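Robot open day at Drirora: I went, I stayed way too long

Posted 24 April 2022

So the Drirora workshop over in Brirnamdale finally opened its doors to the rest of us, and of course I was in line early with a coffee in my hand. They had 247 people signed up by the time I got through the door, which for a town this size is pretty wild! Visits went in small groups and each group got 20 minutes at the tables, though ours ran over and no one seemed to mind.

If you haven't heard of Drirora, they're a small outfit on the Pramell road, in the building where the carpet place used to be. They work on getting two-armed robots to handle everyday stuff, the kind of things you'd have lying around on a kitchen counter or a desk. I'd been picturing giant orange factory machines behind a fence (too many car commercials, I guess), so walking up to a regular table with ordinary things on it was a nice surprise.

Our group started with Arthur, which is what they call the two-armed setup. The person running it told us they've logged 600 practice runs with Arthur this year, picking things up, passing them from one hand to the other, putting them down again. Soft things are harder than they look, apparently. A metal tray keeps its shape when you grab it and a stuffed toy squishes, so the fingers have to close enough to hold on without mashing it flat. I asked if it ever drops anything and got a big laugh and a "yes, all the time."

The kids in our group were completely gone on the plush toy. One little girl wanted to know if it had a name, and when she heard it didn't, she gave it three. I was more into the tray myself. I cook a lot, and I kept thinking how much I'd love something to put my pans away for me while I sit down. Not this year, they said, and probably not next year either.

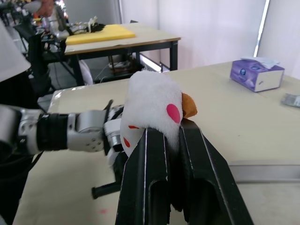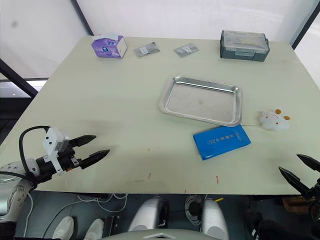

What else was going on

There was a talk in the front room about how they plan their practice sessions, and I caught the second half. It got a little technical for me, but I liked the part about switching up the objects so the robot doesn't get too used to one layout. Questions went on for a good while, mostly about jobs and mostly polite. Somebody asked what the electric bill looks like and didn't get a number.

Snacks were in the hallway and went fast. Parking was a mess, so walk if you can, or leave your car by the library and cut through on the footpath.

Next one

Drirora says they'll do it again in August, with 4 sessions spread over the day and a later one for folks who work. It's free but you have to sign up ahead, and the form is going up on their page next month. I'm already planning to bring my nephew, who is six and has a long list of questions for Arthur.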